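Why Does Everyone Leave at the Same Time? Foot Traffic in the Cheema Building
Zubaida Ghumman
Project report, Introduction to Survey Methods
February 15, 2023

Background

The Cheema Building has two stairwells and one elevator. The elevator is slow, and everyone who uses it says so while using it. My original plan was to find out why people wait for it when they only need to go up one floor. My instructor pointed out that "why" is a big word for a seven-week project, so the question became: how long do people say they wait, and does that match how long they do wait?

Method

I handed out 200 paper questionnaires in the lobby. Each one asked for the person's destination floor, how long they thought they had just waited, and whether they had considered the stairs. I also stood by the elevator with a stopwatch on seven mornings and timed the gap between the button press and the doors opening. The first version of the form had a question about mood. I took it out after the pilot, when the answers were mostly drawings.

Responses were typed into a spreadsheet by hand. I skipped any form where the wait was given as "forever" or "a whole semester," although I kept a separate list of these for my own enjoyment.

Results

Around 30 percent of the forms came back, a lower rate than I had hoped for and a higher one than my roommate predicted. People overestimated their wait in nearly every case. The gap was largest among those going to the second floor, who were also the most likely to write comments in the margin. Several explained that they normally take the stairs. I have no data on "normally," but I did start to recognize faces.

People who were talking to someone gave the most accurate estimates. I had expected the opposite, and I don't have a good explanation. It may be that they simply copied each other's answers, which I saw happen more than once.

Problems

The lobby is drafty and people in coats do not like to hold a pen. I also suspect that standing next to an elevator with a stopwatch changes how people behave — two of them apologized to me and took the stairs.

If I repeated this in July, when the building is quieter, I would use a larger font and bring a clipboard that closes.

Appendix A: blank questionnaire
Appendix B: timing sheets
Appendix C: second floor, Cheema Building 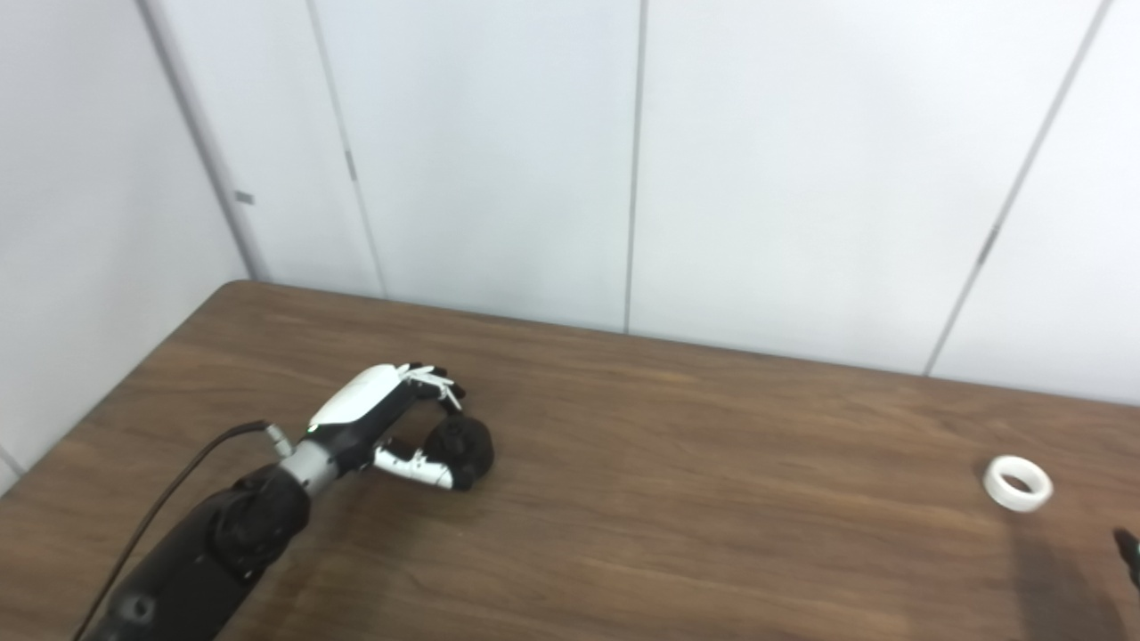
Fig. C1. Table against the white paneled wall, with a roll of tape at the right.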